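On the Bench: A Month with the Vandum Tabletop Pack

Those of you who came by the open evening in September will remember that I spent a good part of it standing next to the coffee urn, telling anyone who held still long enough that I was getting the Vandum Tabletop Pack to try out. Well, it came (or the license key did, there is no box, which disappointed me a little), and I've now had it running for a month on the old workstation in the back office at Kristiansen Street. Several of you have written in to ask whether it's worth the money for a small shop or a school lab. The short reply is yes for some of you and not yet for others, and the long reply is the rest of this item, so please get yourself something warm to drink.

For anyone who missed the earlier issues, the Tabletop Pack is an add-on for the Drundier simulator. You need Drundier first. A lot of our readers already have it, either from the community course last spring or through a school, and if you're one of them you can skip the sad business of installing it, which took me most of a Saturday's worth of patience the first time and hardly any the second. The pack adds tables, rooms, lighting and a big library of household objects, all set up so that a simulated arm can reach for them, bump them, pick them up and drop them without the whole thing falling to pieces. The list price is $755 for a single seat, with a year of updates. There is a school price too, but you have to write in and ask for it, and I never love that.

I should say where I'm coming from. My own work is picking and sorting small things, and I have one real arm and not nearly enough hours with it. Every afternoon I spend resetting objects on a real table is an afternoon I'm not fixing anything. So what I wanted from the pack was very plain: a place to try out grasps on awkward items, leave it going over dinner, and come back to a log I could read. I didn't much care whether it was beautiful.

It's fairly good-looking, though! The wood grain on the tables is nice, and the shadows are gentle. The rooms are bare, just flat walls and a floor, and after a week I'd stopped noticing. You can bring in your own wall textures if bareness bothers you. I tried it once with a photo of our actual workshop and found it so distracting that I went back to gray.

The object library is the main thing you're paying for, and Vandum says there are 1,188 items in it. I haven't opened them all and I don't plan to. The ones I have opened are a mixed family. Kitchen things are very strong, with sensible weights and handles where you'd hope to find them. Tools are decent. Office supplies are thin, and I was sorry about that, because staplers and tape dispensers are most of what I drop on a normal day. There's a search box that mostly works, and a "surprise me" button that fills the table with a random assortment, and I have to confess I've used that button far more than the search box.

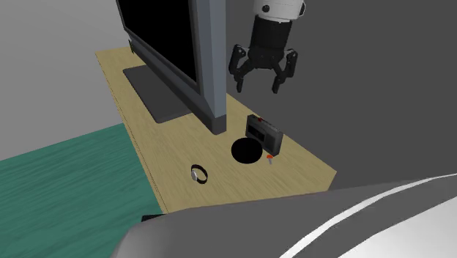 By the Bench Notes desk, Sulov Robotics Circle newsletter
Filed under: Reviews, Simulation

The surprise button is how you end up with a wristwatch sharing a long table with a very large flat screen, and a thing the size of a pin a little way off from both. I know it sounds silly, but I've come to think these odd mixtures are the best part of the whole pack. When I lay out a test by hand I'm always too kind. I give everything plenty of elbow room, I turn the handles toward the gripper, and I never put a giant television on the table, where the arm has to mind its manners. The pack has no such tenderness. It will put a tiny piece right beside something big and dark, and then it's up to you to decide what to do about it.

Watches, by the way, turned out to be my favorite test. The one I kept getting has its band closed in a loop, and it likes to rest on its side, so there are two quite different ways to go at it. You can close the fingers across the case, or you can try to put one finger through the band and pinch. My planner, left to itself, wanted the case every time, and it was wrong often enough that I sat down and wrote a proper preference for the band. I wouldn't have thought of that at the real bench, where I don't own a watch I'm willing to sacrifice.

Flat dark objects were harder. If you're using the simulated depth view, plan on spending time with the noise settings, which are buried under a menu called Comfort (why Comfort, I can't tell you). Out of the box the depth readings are far too clean, and everything you train on them will be spoiled like a favorite grandchild. I turned the noise up until my success rate fell to something I recognized from real life, and left it there.

A word about the arms. The pack works with any arm you've already loaded in Drundier, and it comes with a general-purpose two-finger gripper whose fingers are jointed and open nicely wide. I had no trouble with it on medium-sized things. On very small parts the fingertips sometimes chatter against the tabletop, a fast little tapping that shows up in the log as dozens of contacts, and the fix is to lower the step size and accept that it'll run more slowly. The manual has a paragraph on it, near the back, and I'd suggest reading that paragraph first.

As for speed, my workstation is nine years old and has been generous to me, and it managed roughly 800 grasp attempts overnight with the noise turned up and the step size turned down. Somebody with a newer graphics card will do much better. I also tried it on my laptop and only got far enough to hear the fan, so I'd leave the laptop for looking at results.

Now for the grumbles, because there are a few and you'd want to know. The camera controls are fiddly. You can place as many viewpoints as you like, but there's no warning when one of them ends up with something large in front of it, and you may find you've saved a whole night of pictures that are mostly the near side of an obstacle. Check your views before bed. The reset function also forgets your lighting if you change tables, and I lost a morning to that before I worked out what was happening. And the license checks in with Vandum's server each time it starts up, so those of you working out in the barns with no internet will need to ask for the offline key. They do give it to you, and they were pleasant about it, but it took four days to arrive.

Support otherwise was very good. I wrote in with three questions, one of them frankly my own fault, and got a thoughtful reply each time with no hint of eye-rolling. They've told me that more office supplies are on the list for the next update -- I asked about staplers by name -- though they wouldn't be pinned down on when.

So, who ought to buy it? If you have Drundier already, and a real arm you can't get enough time on, I think it pays its way within a season. A school lab with several students waiting for one robot should certainly write in about the school price, and I'd be glad to hear what you're quoted so we can compare. If you're still finding your feet with Drundier itself, I'd hold off and use the free tables that come with it until you get bored of them. They're plain, but you can learn an awful lot by pushing a plain block around.

I'm keeping my seat for the year. The workstation will be on at Kristiansen Street during the next open evening, from 6:30 p.m., and you're very welcome to come and press the surprise button yourself. Bring your own arm file on a memory stick if you'd like to see it run, and please label the stick, as we still have five unclaimed from last time in the drawer under the kettle.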